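# Skakero Club Football Shirt: Team Supply Page

The Skakero is the standard playing shirt supplied by Fivodier to community football clubs, school teams and regional associations. 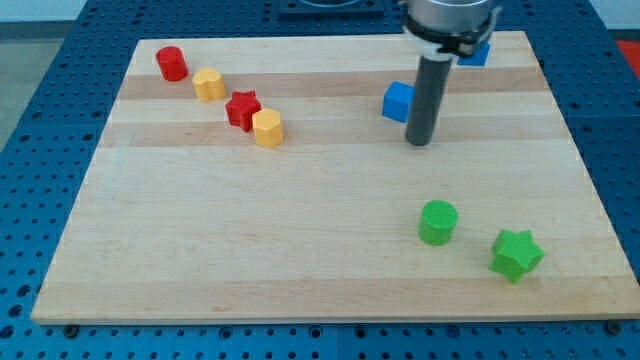

It is available in adult and junior sizes and may be ordered with matching shorts and socks. Goalkeeper shirts are listed separately under the Onyeka range.

## Garment details

The shirt is made from a lightweight knitted polyester with a round neck and set-in short sleeves. Long sleeves are available on request for orders placed before the start of the winter season. The side panels use a more open knit than the body. Club crests are embroidered or heat-applied, according to the artwork supplied. Embroidery is recommended for crests with few colours, and heat application for those with fine lettering.

- Sizes: junior 6 to 14, adult S to 3XL
- Base colours: 16
- Sleeve: short (long sleeve to order)
- Numbering: centred on the back, optional on the front
- Minimum first order: 19 shirts
- Minimum repeat order: five shirts

Women's sizing follows a separate pattern and is not a relabelled men's fit. Clubs ordering for mixed junior squads should use the junior chart for all players under 14.

## Colours and league registration

Clubs are responsible for confirming that their chosen colours have been registered with their league. Fivodier does not check registrations on a club's behalf and cannot accept returns of printed shirts where a colour clash is later identified. Where a league requires an alternate strip, both strips may be placed on the one order and will count together towards the minimum.

Sponsor names and logos may be printed on the front, the upper back or the left sleeve. Written permission from the sponsor must accompany the artwork. Some junior competitions restrict the categories of business that may appear on shirts, and the rules of the relevant competition apply.

## Ordering

Orders are submitted on the team supply form by a person authorised by the club. A digital proof will be sent to that person for approval. Production does not begin until the proof has been approved in writing and the deposit received. Names and numbers cannot be changed after approval.

The set price for 19 short-sleeved shirts, including one crest and back numbers, is $278 for the junior sizes. Adult sizes, sponsor printing and player names are quoted individually. Prices on this page apply to orders received on or after April 28, 2018. Orders approved before the end of May will be delivered in a single consignment to the club's nominated address.

## Care

Wash inside out in cold water with similar colours. Do not bleach, tumble dry or iron over printed areas. Shirts should not be left damp in a kit bag. Fluvness replacement numbers are sold in sheets for minor repairs and are suitable for this garment only.

## Enquiries

New club accounts: Chiamaka Usman
Artwork and proofs: Chih-ming Tsang
Repeat orders and returns: Trinidad Alarcón

Sample shirts may be borrowed for sizing for up to 16 days. Return postage is at the club's expense.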